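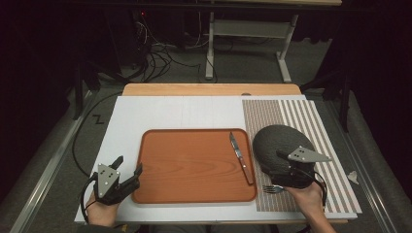 The **Ternau talks** were a series of meetings between the governments of Esfahani and Prenar over control of the Flikico crossing, a road and rail link on their shared border. They are often called a peace process, although neither side signed a binding treaty and most of the disputed points were left for later.

## Background

Prenar closed the crossing in May after a quarrel over customs fees. Its foreign minister, Costel Matić, said that 410 trucks had been let through on false papers. No list of the trucks was ever published, and Esfahani rejected the claim.

## Meetings

Delegations met five times in the town of Ternau. Viorica Spahić led the Esfahani side. After the second meeting both governments reported "major progress," a phrase that appeared word for word in each statement. The crossing stayed closed.

The final text ran to 368 pages, much of it annexes on rail signals and livestock checks. The section on troop withdrawal takes up less than a page and sets no deadline.

## Disputed results

Matić told lawmakers that 1283 soldiers had left the border zone. Observers under Nnamdi Adeleke were allowed to visit only the northern posts and declined to confirm the figure. Historian Spyros Pavlović argues that many of the units were simply renamed as border police. Loïc Lefèvre, who is kinder to the talks, credits them with reopening the rail line, but his account relies heavily on interviews with the negotiators themselves.

Road traffic is still limited to permit holders.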